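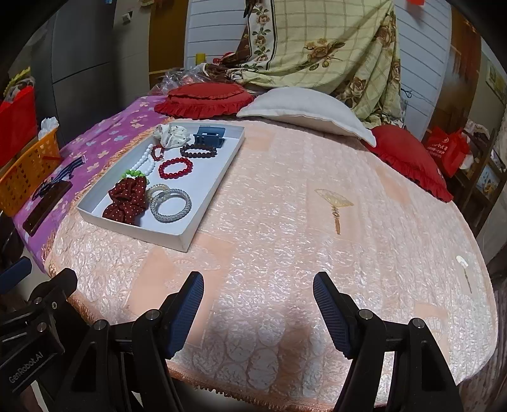

Attachment 1: lid tray on the spare bed, fan ornament to the right of it

Ticket 805 – Pakell customer help
Product: Celau trinket box, white, with lift-off lid
Status: Open, waiting for customer
Opened: 25 December 2025

Hello! Yes, I know what day it is, and I don't expect anyone to read this until you're all back, but I've got the whole lot out on the bed and wanted to write it down while I remember.

My trouble is the lid. I've had the box since April and it was lovely to begin with, but now it won't sit down flat. One corner stays up, and if I press that one the opposite one pops up instead (very annoying!). I've been using the lid as a tray while I sort things out, so you can see it with my bracelets and scrunchies in. The box itself isn't in the photo, it's on the landing, and I'll send one of that if you need it.

What I've tried so far:

Turned the lid round the other way. Same thing, different corner.

Took everything out of the box in case something was poking up. I did think it was the thick grey and white bangle, because it's the chunkiest thing I own, but the lid rocks with the box empty too.

Left it overnight with 11 paperbacks on top. Better for a morning, then back to how it was.

Wiped round the rim with a damp cloth and let it dry. No change.

I also rang the Clokport shop where I bought it and they said to come to you, so that's what I'm doing.

Update, same day
Measured it as your form asks. The long side of the box is 200 mm inside the rim at one end of the ruler and I get 13 mm for the depth of the lid's edge, though my ruler is an old school one so don't hold me to the last millimetre. I couldn't see a crack anywhere. I've got a feeling the box has gone out of shape and the lid is all right, but that's only me guessing.

Second question while I'm here: do you sell dividers for this size? The long white beads get wound round everything else, and the little red ones always end up at the bottom. I saw some in the Magalhães range but the page didn't say which boxes they fit. The gold fan with the tassel needn't go in, it hangs on a hook normally.

I'd be happy with a new base on its own if that's easier for you than sending a whole box. I don't want a refund, I like it too much! Evenings are best if you want to ring, otherwise just reply on here and I'll get the email.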